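4.2 Nested cups and the case for counting sleeves

Much of the literature on office kitchen waste assumes that a disposable cup is taken singly, used once and thrown in the bin. We are not convinced. The assumption is convenient for auditors, who can weigh a garbage bag and divide by the mass of one cup, but it sits badly with how people handle white plastic cups at a water cooler. Cups are sold nested, stored nested and very often carried off nested. A person who wants one may well leave with two or three, and what becomes of the extras is poorly documented.

The Gilcombe audit is the figure most often cited in support of single-cup behaviour. It reported 197 cups recovered from the bins of one tearoom over 14 days and treated that total as the number of drinks served. No attempt was made to separate cups that had held liquid from cups that had served only as an outer layer. The authors mention doubling in a footnote and dismiss it as rare, without saying how they knew. Drornanlow, working with a larger purchase record of 300 cups, took the opposite view and attributed nearly all the shortfall between purchases and recoveries to doubling. That seems to us just as weakly supported. A shortfall can equally come from cups taken to desks, rinsed and kept, or used to hold pens and paper clips.

Part of the trouble is that doubling is hard to recognise after the fact. Tapered cups seat deeply, and from the side a short stack presents one smooth body. Only at the open end do the rims separate into closely spaced ridges (Figure 3), and even there the number of ridges is an unreliable guide to the number of cups, as some rims are moulded with a step or a rolled lip.

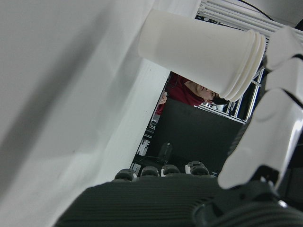

Figure 3. White cup with stacked rims near the open end, suggesting several cups nested together.

The Tatlı protocol tries to get around this by having auditors pull apart every item before tallying. We applied it to a trial batch of 50 recovered items and found it slow, and in places arbitrary. Crushed cups could not be parted cleanly, and our two coders disagreed on whether a split rim belonged to one cup or its neighbour. Mekix recommends weighing each item instead, which avoids the argument over rims but brings in residue as a fresh source of error.

Neither method deserves the confidence with which it is usually reported. We therefore give recovered items and separated cups as different quantities in Section 5, and make no claim about drinks served.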